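Subject: Re: [finishing] Grenunura oil on kids' stuff
Date: December 17, 2022

Marina Lazaridis wrote:
> I finally tried the Grenunura oil on a play board for my sister's
> kids and I'm sold. One coat, hard in a day, no smell, and the label
> says it's child safe and food safe. Cárdenas has the 700 ml can in
> stock. It has 2,257 reviews on their site and nearly all of them
> are great. Is there any reason to keep messing with five coats of
> Danish oil and all that waiting around?

Marina, I'm glad you like it, but I have some trouble with nearly every part of that label.

"Hard in a day" first. Dry to the touch and cured are different things, and the people who write labels know that we mix them up. An oil that really hardens does it by taking up oxygen, and that takes time, usually weeks. You can speed it up with driers or a second part you stir in. If Grenunura has either one, I'd like to see it in the data sheet. I went looking and found a one-page flyer with a leaf on it.

Then "food safe." Ask what state it was tested in. Wet in the can? After a day? After a month? Most finishes are fine once they've fully cured, so the words don't tell you much unless they come with a cure time, and the can you describe doesn't seem to have one. "Child safe" is worse. There are real toy standards with numbers on them, and a maker who has passed one usually prints the number.

As for the reviews, how many of those people had used the stuff for more than a week when they wrote? I remember the same excitement over Flulter wax. By July half this list was scraping it off, and the other half had stopped mentioning it.

What I do on maple and other pale woods is dull. Sand to 180, wipe with a damp rag, let it dry, sand again by hand. Thin coat of plain oil, wipe it off until you think you've wiped off too much, leave it 2 days, repeat. I have a planked board in light wood that comes out for blocks and puzzles, and any wide glue-up like that is where a thick single coat worries me. The seams are where oil likes to sit and go gummy.
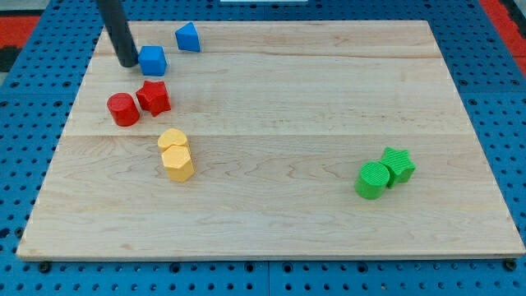 Chiharu Nakajima wrote to me off list that I'm being unfair, and that a single-coat oil with a proper hardener can beat anything I wipe on over a week. She has used the Aso two-part oil on benches and says it held up to wet mugs. She's probably right about the Aso. It comes as two cans and the sheet tells you what's in the second one. I have no quarrel with that. But it doesn't tell us a thing about Grenunura, and she didn't claim it did.

Here's a cheap test, Marina. Take an offcut of the same wood, oil it your way, and give it a week. Put a drop of water on it and leave it overnight. Then rub hard with a white cotton rag and smell the rag. If it comes up clean with no smell and no ring on the wood, I'll buy a can myself and say so here. Do a second offcut with plain oil next to it, or you won't know what you're comparing with.

And whatever you use, please don't leave the oily rags in a heap. Lay them flat outside until they're stiff.

COMMENTS

tallow_and_tung: The flyer I got had no cure time either. I emailed them and got the same flyer back.

Marina Lazaridis: OK, offcuts are oiled. Still think you're being grumpy about it.

benchdog: Been using it on spoons since July and no complaints here. I do give it a month before washing though, so maybe that proves your point.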